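I finished Vadow on Monday, at one in the morning, and the next day I was not very useful at work. I want to write down what I think before I forget the middle part, because with spy novels I always forget the middle part.

The author is Silviu Stoica and I believe it is his second book. The first one, Hanside, I left after 139 pages. It had too many colonels and all of them spoke in the same way. Vadow has 300 pages, it has only one colonel, and he is dead before the second chapter.

The story is like this. A translator named Văduva works for a shipping company in a port town. One day she receives a contract to translate, and in it there is a clause she already translated 20 years ago, for other people, with the same spelling mistake. From this mistake everything starts. Somebody in the old service has written her name as Vadow in a file, and for a long time two different offices think they are looking for two different women. I liked this very much. As a person who sees his own name written wrong every week, I found it more believable than any car chase.

The part in the middle is slower. Văduva goes to the mountains to find the man who kept the files, and they talk for almost three chapters. My friend Cornel Gavrilă, who lent me the book, says these are the best chapters. I don't agree with him. The old man explains too much, and he explains things that the reader understood already on the train.

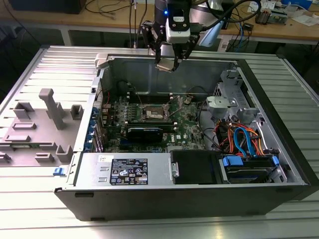

The ending I will not tell. I can say only that Siltik, the company that pays for the translation, is not what I supposed, and that I went back to the first chapter to check if the author had cheated. He did not. The sentence is there, on the second page, and I had read it without any attention.

There are some small problems with the English edition. In one place the train leaves at 6:75, and I don't know if this is a printing mistake or a clue that I missed. If somebody has the original, please look and write to me.

Now I am thinking to give Hanside another chance. Cornel says that the colonels become different people after page 200.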